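Folding T-shirts flat on a table, hem keeps coming out crooked

Laundry and Linens > Folding and Storage

plonk_and_press
Posts: 90

I fold a lot of T-shirts for our club shop, and lately the stacks look bad. The folded edges don't line up and the piles lean over by the time they get to the shelf. The shirts are ordinary cotton tees, washed once before they go out. This March we have 300 to do, mixed sizes, and I would like them to look the same from the front.

What I do now: lay the shirt face down, fold each side in toward the middle, sleeves back on themselves, then bottom up to the collar and in half again. I have tried going slower and it doesn't change much. I think the trouble starts at the hem, but I can't work out what I'm doing wrong.

We have plenty of table space, so that isn't the problem.

----

hemline448
Posts: 448

Your fold order is fine. It's the step before it. If the hem is bunched when you make the first side fold, the bunch gets folded in and you can't get it out again without opening the whole thing up.

Put the collar away from you and the hem toward you. Take hold of both bottom corners, one in each hand, and pull toward yourself and slightly outward. Let the weight of the shirt hold the top in place. Then smooth from the middle out to the sides with your forearms. After that do your first fold.

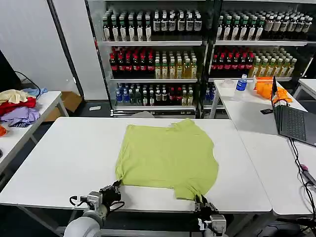
I go corner to corner on every shirt, including the ones that already look flat. It adds a few seconds. Once the hem is a straight line you can use it to check the side folds, and if the two sides don't meet it evenly you know before you've gone any further.

The sleeves are the other thing to look at. One usually ends up sticking out more than the other. Fix that after the corners are pulled, because pulling the hem shifts the sleeves anyway.

----

Sala_side_door
Posts: 212

I disagree with pulling on the hem. Cotton jersey stretches, and if you tug the corners of every shirt you get little points at the side seams. I've seen it on shirts that had been on a display table and refolded many times.

I hold the shirt at the shoulders, give it one shake, and lay it down from the hem up so the hem touches the table first. It lands close to straight. Then I only touch it with flat hands.

----

hemline448
Posts: 448

A shirt that gets refolded all day in a store, maybe. The original poster is folding each one once. You aren't hauling on it, just taking up the slack.

Shaking works if you have room in front of you and you're tall enough. I'm not, and an XXL drags over the edge of the table when I try it.

----

plonk_and_press
Posts: 90

Thanks both. I tried the corner method on a small batch last night and the side folds are much better. The bottoms meet now. I haven't tried the shake yet.

Follow-up question. Would a folding board be worth buying for this many? Someone at the shop has a Dridia board at home and could bring it in.

----

creaseandcarry
Posts: 37

We used a Dridia for a while. It's okay for mediums and larges. Smalls slide around on it, and anything above XL hangs off the sides so you have to tuck by hand, and then you're back where you started. For mixed sizes I'd cut a piece of stiff cardboard as wide as you want the finished fold and lay it down the center of the shirt back, just under the collar. Fold the sides over it, slide it out, then finish. Every shirt comes out the same width, so they stack properly.

Tape the edges of the cardboard or it goes soft and starts catching on the fabric.

----

limov_laundry
Posts: 1106

Second the cardboard. Mine is the back of a big desk calendar and it has lasted two seasons.

Also check your table. A slick white top is nice for keeping things clean but the shirts creep when you smooth them. I put a thin cotton sheet down and clip it underneath. The shirt grips the sheet a bit and stays put while you fold. If you don't want the sheet, at least work at the long edge and stay in one spot.

And sort by size before you start. I wasted an evening once going back through mixed piles.

----

Sala_side_door
Posts: 212

Sheet is good advice. I'd still go easy on the corners, but I agree that the cardboard will do more for the stacks than anything else mentioned so far.

How high are you piling them? Anything over a dozen leans no matter how well it's folded, especially with a thick print on the chest. Turn every other shirt around so the collars alternate.

----

plonk_and_press
Posts: 90

We were going to 20 a pile, so that could be part of it. I don't want to alternate the collars because people look for the size label at the front, but I can make the piles shorter.

I'll cut some cardboard this weekend. The Plonerier shelves we have are narrow, so I'll measure those first and size the card to fit two stacks side by side.

----

creaseandcarry
Posts: 37

Leave a finger's width between the stacks or you'll drag the neighbor out every time you pull one. And cut two cards, a narrower one for the youth sizes if you carry those.

----

plonk_and_press
Posts: 90

Update. Cut the card, taped it, put an old sheet on the table. I have roughly a third of the shirts done and the piles are standing up straight at 10 each. I'm still pulling the corners first. I tried the shake on a few larges and it was fine, but my arms got tired. The smalls are left for tomorrow and then I'm on to the hoodies, so I may be back with questions about hoods.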